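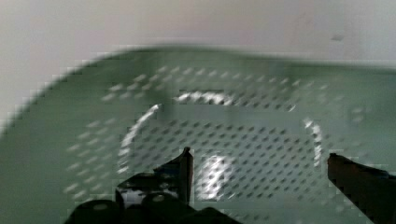 Workshop > Tips > Robot bench > Choosing grippers and cameras with kitchen things

I keep a small bench in my workshop where I try grippers before I decide which one to keep. For the first years I tested with wooden blocks, because everybody does. A block is too easy. Now I use kitchen things, and a colander is the one I recommend first. It has holes, a thin rim and a shiny base, and it weighs almost nothing. These are my tips for somebody who wants to compare two or three grippers at home without spending too much.

Start with the camera, not the gripper

Put the wrist camera on and look at what it gives you during a move. When the arm travels, the small holes of a colander become streaks, and the rim becomes a soft band. If your program looks for an edge at this moment, it will find it in the wrong place. I let the arm stop completely, wait 200 milliseconds, and only then take the picture I will use for the grasp. Mizanur Jayasinghe, who lent me his controller for this test, waits longer, but his bench is an old door on two trestles and it shakes.

Shiny plastic makes white spots under a ceiling lamp. A curved base can give several of them, and one may sit just between the fingers where you want to look. Move the lamp to the side and hang a piece of baking paper before it. Do not lower the exposure first, as then black fingers lose their outline also.

Check that you can see both fingertips when the gripper is open. On my Irkon bracket the camera was tilted too much and one finger showed only its last part. I put a folded piece of cardboard under the bracket, and later a proper wedge.

Pointed tips or square tips

Narrow tips go well behind a thin rim. They also go into the drainage holes, and then the colander comes up together with the finger when you wanted only to touch it. Square tips do not enter the holes but they need more space at the rim. I have tried both from Skaklow and I keep the square ones for the bench, with a strip of bicycle tube glued inside for grip. Clean the rubber with dish soap, never with oil spray near it.

Coming from directly above is good for looking. For lifting I move to the side, open the fingers wide, and let one go inside the wall and one outside. Go down slowly for the last five millimetres. If the bowl slides, the closing speed is too high, or the fingers are not centred on the wall.

How I compare

Each gripper gets 49 lifts of the same colander in the same place on the bench. It is a strange number, I know – my sheet has seven rows and seven columns, and I like to fill it. I write a stroke for a good lift, a circle for a slip and a cross when I had to press the stop button. After every row I turn the colander a little by hand, so the gripper does not always meet the same part of the rim.

Change only one thing between two sheets. Last April I changed the tips and the controller on the same evening, and I had to throw away the whole work. Write the name of the controller at the top of the sheet, also the closing force, even when you are sure that you will remember.

My Stisteseo controller keeps 2000 lines of log and then it writes over the oldest ones. Copy the log to the computer before you go for dinner.

Small things

– A damp dishcloth under the colander stops it from walking away on a smooth counter.
– Use one colour for the object and another for the bench. Pale counter and green plastic is easy for the camera. White on white is a lost afternoon.
– Tie the camera cable with a loose loop at the wrist. Turn the wrist to both ends by hand and look if the cable pulls.
– Rigoberto Ayala uses hook tape on the fingertips to change them fast. I tried this and the tips moved under load, so I went back to screws.
– Wash the colander when you are finished. Mine has gone back to the kitchen two times with pencil marks on the rim.

If you have only one evening, do the camera part. A good finger cannot help you when the picture is smeared.

Related tips
Making a wedge for a wrist camera bracket
Which tape holds on plastic fingers
A quiet stand for a small arm
Sorting screws in egg cartons
Getting pencil off kitchen plastic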